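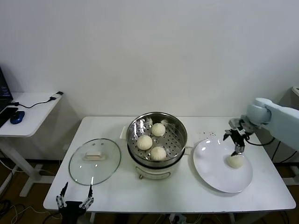

The trial transcript had been sitting in a county basement in two boxes, and Yuzhen Pan said the second box was the one that changed the book. It held the coroner's working notes, which no earlier account of the Wasitz poisonings had used.

Pan's remarks came at the Sunday launch of The Wasitz Ledger, a true crime title from Mosero Press. The book covers the deaths of three boarders at a rooming house and the two trials that followed. It runs to 223 pages, with 52 short chapters arranged by court date. An appendix reprints the witness list from both trials and notes where sworn statements differ.

The first trial ended in a hung jury. The second ended in a conviction on one count, later set aside on appeal because the chain of custody for a medicine bottle could not be shown. Earlier writers have treated the appeal as a technical matter and given it a page or two. Pan gives it nine chapters and prints the custody log in full, including the gap of four days between the sheriff's office and the state laboratory.

The book does not name a killer. Pan told the audience that the evidence supports two readings and that the coroner's notes weaken the one preferred at trial. The notes record the time of death for the second boarder as several hours earlier than the figure read to the jury. The defense did not raise the difference at either trial.

Telmo Pacheco edited the text and prepared the index. He said more than 100 source notes were cut from the manuscript and will be posted on the publisher's site in January, along with scans of the 76 exhibit cards that survive. The cards for the remaining exhibits are missing, and the clerk's register does not say when they were removed.

Mosero Press is issuing the book in paperback and as an e-book. An audio edition – read by a single narrator, with the testimony left unabridged – is in production. Rights for Asia have been sold separately, and a translation is planned.

The next title in the series, The Mahasneh Letters, deals with a forged will and a disputed drowning. Pacheco said the manuscript is complete and is now with the legal reader.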